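3.2 Setup and upkeep of the board-handling cell

The cell used in this study was installed in July at the Grenmont site and has remained in one place since then. It consists of a single arm, a two-finger gripper, a small camera carried at the wrist, and a flat bench on which the motherboard is placed. The bench is bolted to the same base plate as the arm. An earlier arrangement, in which the two stood on separate feet, had to be given up after the position of the socket drifted between sessions. Control of the arm and logging of the camera stream are handled by Unside, the software layer kept by our group and described in Section 3.1.

The task places strict demands on the state of the gripper. A processor held by its edges can turn slightly if one finger closes later than the other, and the contact pins in an open socket are easily bent by a corner that comes down first. Most of the upkeep described in this section therefore concerns the finger linkage and the screws that hold it together. The arm itself received only the service set out in its manual.

At the start of each session the operator checks every screw on the linkage with a hand driver. Any screw that turns is removed, cleaned, and refitted with a drop of thread locker, and the cell is then left idle for 30 minutes. The pivot joints are moved by hand through their full range with the power off. If a joint feels stiff, the finger is taken off and both pivots are cleaned. During the study the left finger was rebuilt in this way 2 times - in both cases the cause was dust packed behind the pivot washer. The right finger was not rebuilt.

After any work on the fingers, the tool point is set again. The operator closes the gripper on a steel gauge block, brings the block to a fixed stop on the bench, and stores the reading. The same step is then repeated from the opposite side. If the readings do not agree, the wrist mount is loosened and seated again before the procedure is run from the beginning. The camera is calibrated last, as its mount shares a plate with the gripper and can move when the plate is tightened.

The approach to the socket is made with the retention frame open and the processor held at an angle (Figure 2). The angle leaves part of the pin field in view of the wrist camera during the final descent, and the contact edge is found from that view.

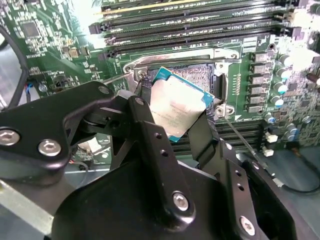 Figure 2. Wrist camera view of the gripper holding a processor above the open socket.

Boards and processors used for setup were kept apart from those used in the recorded trials. Setup parts were supplied by Mernex as scrap stock and were replaced when the pins showed wear under a bench magnifier. The maintenance log for the cell was closed on 30 January 2021, and no change was made to the gripper or its mount after that date.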